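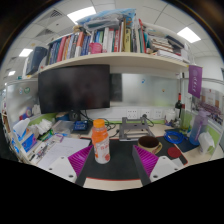
Do drinks have to come off the desks before the shelves get cleaned?
Everything open or half full, please, mugs too. Laptop stands and mats can stay put.

Sorry, quick one, running between meetings. More below.

Selamawit Workneh wrote:
> Does the wall shelf over my desk count as mine? It's packed with books and I
> only put up a few of them. Also where do loose cables go?

Shelf counts as whoever sits under it. Books you don't want, crate by the door, it takes up to 60. Cables: coil them, tape your name on, leave on the mat. Pens in a cup or a drawer, they roll of the edge when the desks get bumped. Used tissues in the trash pls. Wine bottles home or to the kitchen, Dagim has room in cabinet 3.

Wubit has the key to 327 if you need storage.

thx
Ayantu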